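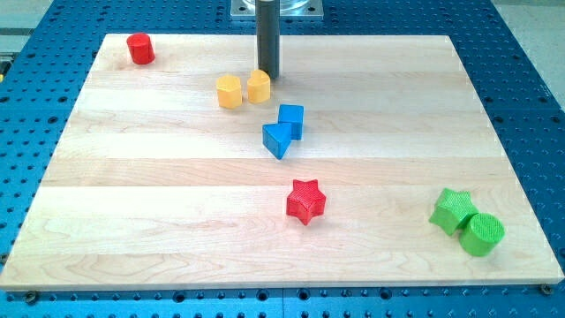 Foulkes promises boards that last a lifetime, again

Kitchenware maker Foulkes says its new maple chopping boards will last "a lifetime" and has put the price up to match. The boards go on sale in Hastov in October at 118 each, with a first batch of 1,000.

What a lifetime means is less clear. The guarantee runs for six years, and only if the buyer oils the board every month and keeps the receipt. Splits caused by "normal damp" are left out — a bold thing to leave out for something used next to a sink.

Algirdas Vanags, who runs a kitchen shop in Hastov, has ordered six and is in no hurry for more. "They said the same about the last lot," he said. "I had a shelf of them back by spring."

Foulkes says the glue has been changed and that test boards were washed 2,000 times. It would not say how many of them split. The results will be published "in due course".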